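# Getting a first grasp policy running with Nalia

Updated 21 March 2023 for the new config format.

I love this part of the job. You have an arm, you have a camera or two, and by the end of the afternoon there's a small piece of software deciding for itself how to pick up fruit! This page takes you from a fresh install of Nalia (our control and perception stack) to a policy you can run on one object. You'll need a calibrated arm and the Pruto driver already talking to it.

## 1. Pick a boring task

Start with one object and one or two dishes. Our task string is `apple_plate_bowl`, and the whole instruction reads "move the apple from the plate to the bowl." Write yours just as plainly, because the same string goes into every episode file and you will be typing it a lot.

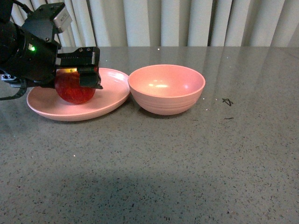 *Gripper closed around the apple on the plate, head camera view.*

## 2. Set up the streams

Nalia wants two camera streams, `head` and `wrist`, plus joint states from Pruto. Put them in `streams.yaml`:

```yaml
streams:
 head: {topic: /cam/head, sync: soft}
 wrist: {topic: /cam/wrist, sync: soft}
 joints: {topic: /pruto/joints, sync: hard}
task: apple_plate_bowl
```

Then start the checker:

```
nalia check streams.yaml
```

It prints one line per stream. If `joints` comes up as `stale`, restart Pruto first and the checker second. (I've done it the other way more often than I'd like to admit.)

The two views do very different jobs. The head stream gives the planner its layout: where the plate is, where the bowl is, what's in between. The wrist stream takes over for the last stretch of the approach, and it's the one the grasp network really leans on.
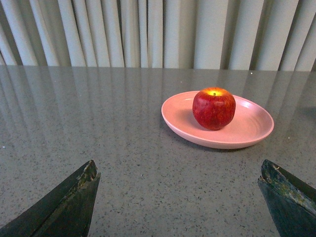 So spend your tuning time there. Lock the exposure before you record anything, and keep it locked when you run the policy later. Shiny counters and shiny fruit both throw highlights around, and with auto exposure on, the network sees a slightly different apple every time the arm moves.

## 3. Record and clean

Run `nalia record --episodes 168`. That's what we used for our first policy, and after trimming the pauses at both ends we had 2,730 usable segments. Marisol Inga wrote the trimming script and it is a joy – point it at a folder and go get coffee:

```
nalia trim ./episodes --idle 7
```

The `--idle` value is in frames. Go higher if your operators hesitate before closing the gripper.

## 4. Label the scene regions

Caldeira opens any still from the head stream and lets you drag regions onto it. Draw one for `source` and one for `target`. When two dishes touch, or nearly touch, zoom in and follow the rims carefully. A sloppy border there is the most common cause of the planner picking the wrong dish, especially when both are the same color.
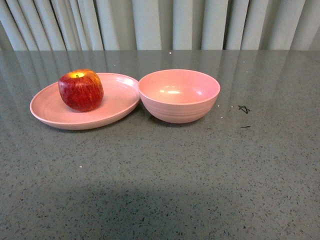

*Head camera view with the arm clear: apple on the plate, bowl empty.*

Stray marks and specks on the counter can stay unlabeled. Caldeira treats anything outside a region as background.

## 5. Train and run

```
nalia train --config small --steps 1285
nalia run --policy latest --dry
```

Always do the dry run first. It draws the planned path over the head stream without moving the arm, and watching that line curve toward the apple for the first time is a real thrill. When you're happy with it, drop `--dry` and keep a hand on the stop button.

If the path wobbles near the object, go back to step 2 and compare timestamps between `wrist` and `joints`. Drift between them shows up exactly there. Multi-object tasks need the Gindadov planner plugin, which has its own setup page.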